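How to record a locker task with hand-held grippers (student club notes)

Read this before you book the corridor at Ornside. It covers one task, opening a locker door and leaving it open, recorded with the hand-held grippers and then used to train the arm. I am not convinced the method is as quick as its fans claim, and the Prakden kit guide is cheerful to the point of being misleading, so I've put down what we do and left out what the guide says we ought to find easy.

What you need

A pair of grippers, charged. The marker cubes, fixed on firmly. A locker nobody is using. The key or code for its padlock. A laptop with the Kalon scripts already installed, because the corridor wifi will not do it for you. A notebook, a paper one.

Before you start

Ask for the lockers by email and get the answer in writing. We were moved on twice in December by people who had every right to do so.

Check the cubes. If one wobbles when you tap it, take it off and refit it. A loose cube gives you tracking that looks fine on the laptop and is rubbish when the arm tries to follow it, and you'll lose an evening working out why.

Run the calibration. The guide says once per day. Do it again after every battery change, and again if anyone drops a gripper, including if they say they didn't.

Recording

1. Take the padlock off by hand and hang it out of the way. Do not try to record the padlock. Every new team wants to, and we have nothing usable from any of them.

2. Stand so that the door can swing without hitting you. Decide who is moving and who is keeping still, and say it out loud.

3. Start the recording, wait a moment, then bring the gripper in slowly. Slower than feels sensible. The jaw should meet the edge of the door square on.

4. Pull the door open, let go, back away, stop the recording. Backing away is part of the task. If you leave it out, the arm learns to hang on.

5. Write down whether it was good before you start the next one. Don't trust yourself to sort them out later.

Aim for 100 good recordings per session. You will be told that 300 is better, and it may be, but our second and third hundred were done by tired people rushing, and the arm copied the rushing very faithfully. Stop for a break after every 8 attempts or so.

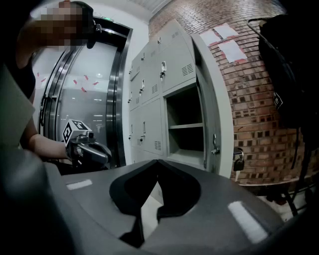 Bruno disagrees with the session limit and asked for that to go in: he says more than 300 recordings is the only thing that got the Bragança team a door that opened reliably, tired or otherwise, and that people who stop at 100 are training on one person's habits. Swap operators and keep going, is his advice.

Fair enough about swapping operators. I'd still like to see the Bragança results on a locker they hadn't practised on. The numbers they sent us were all from the same door.

Checking the data

Copy everything off before you leave the building. Open 5 recordings at random and watch them from start to finish – not the first second of each. You are looking for jumps in the gripper path, long gaps and doors that were already open when the recording began. Throw out anything doubtful.

If the tracking jumps in the same part of the movement every time, something is blocking the view of the cube, usually a sleeve or your own elbow. Change where you stand and redo the lot. The Kalon smoothing option will hide the jumps and won't fix them. Leave it off.

Training and testing

Use the default settings the first time. Test on the locker you recorded, then on a different one, and report both. A demo on the recorded locker is nice for the open evening and tells you very little else.

Put the padlocks back.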